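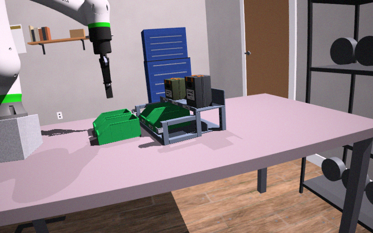
Friday, just after the late shift went home

Notebook's a bit behind, so this is a catch-up for the bin cell and for anyone who has been asking me about it in the corridor. Read it before you ask me again, please! (I don't mind really, but I've told the story of the battery cases so often this week that I've started to get it wrong.)

Where we are: the layout for the bin and rack job is set in the simulator and I'm leaving it alone until Alcides has had his say. Two green bins out on the table, two more on the lower level of the rack, the two cases up on top. Pale pink table top, which several people have been rude about. It's the default from the Siredmont scene pack and I'm used to it now.

The job, for those who came in halfway. At the Flasamia depot the bench people take returned cases, put them up on the rack, then keep the green bins moving between the table and the lower level as the small parts get sorted. It's a dull job with a lot of leaning in it. The bins on the lower level are the nuisance, as you have to get your hand in under the upper shelf, and if you're tall you do it with your back bent the whole time. Management want the arm to do the bins. What the bench people want is a longer list, and I've been trying to write it down properly.

I went over on the early bus and sat with them for most of a morning. Six on the bench that day. I'd taken my laptop and showed them the simulated version, which I'd been nervous about, as these things can look like a finished decision when you wave them at somebody. The first comment was that the bins were the wrong way round for a right-handed person. Fair point, but the arm doesn't care. Then Alcides Lozano said, well, I care, because on the days it's broken I'll be the one standing there. So that's gone in as a proper requirement: whatever layout we end up with has to work for a person without moving anything. I should have thought of it myself. We've been treating the manual fallback as something you write a paragraph about at the end.

Alcides has been on that bench for 17 years and he has a way of picking a bin up by the low lip with two fingers and tipping it towards himself as it comes out, so it clears the rack without catching. I asked him to do it slowly and he couldn't, he kept having to do it at full speed and then stop and think about what his hand had done. I've got a page of sketches of it, all bad.

What that means for the gripper. Two slim fingers, straight down, is how we've been running it, and that's fine for the bins in the open. Under the shelf there isn't the height to come straight down, so it'll have to go in from the side at an angle, and then the wrist gets close to the upper level. I tried it in the simulator on and off yesterday. Ten runs on the lower front bin, and two of them clipped the shelf rail. I want to see those again with the approach started further out before I say anything to anyone about success rates. Please don't quote that number at the meeting, it's a number about my bad waypoints.

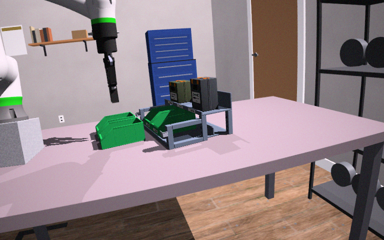 The cases are staying put for now. Flasamia would love the arm to lift those as well, and I keep saying one thing at a time. They're awkward, the people at the bench don't agree among themselves about the best way to hold them, and if we drop one it's somebody's equipment. Sánchez (the supplier, not the chap in stores) have offered a wider gripper on loan. I've said yes to looking at the data sheet and nothing more than that.

Now the bit that isn't engineering but keeps coming up. I asked everyone what they thought they'd be doing with the time if the bins took care of themselves, and the answers were all over the place. One woman said she'd finally get to do the inspection training she's been promised since June. One of the younger lads reckoned he'd be moved to loading, which he'd hate – he took the bench job to get off loading in the first place. Somebody else said the bins are the part of the day when you can chat, because you don't have to concentrate, and if all that's left is the fiddly sorting then it'll be a very quiet bench. I hadn't heard that one before and I wrote it down word for word on the bus.

I've passed all of that to the depot manager, with permission and without names. She took it well. She says there's no plan to cut the bench, and that up to two people at a time could go on the inspection course while the cell beds in. I asked if she'd put that in writing for the team. She said she would. I'll chase on Monday if it hasn't turned up, as I think it matters more to how this goes than anything I do with waypoints.

There's also who gets to stop the thing. At Skondidham, when I worked there, only the shift lead could pause a cell, and you'd see people standing with their arms folded waiting for him to come back from his tea. I want a stop and a pause that anyone on the bench can use, with no form to fill in afterwards. Alcides wants the pause button at elbow height. So do I, now.

To do:

Mirror the bin layout and check it suits a person standing at the front edge. Get proper standing heights from the bench.

Rerun the lower front bin with the longer approach, then the rear one, which I haven't touched.

Find out what light the depot has in the afternoon. The shadows under the upper shelf are pretty heavy in my scene and I made the sun up.

Ask Alcides if we can film his hands, and ask him nicely, he went a bit pink when I brought it up.

Return the bus money to petty cash, I took too much.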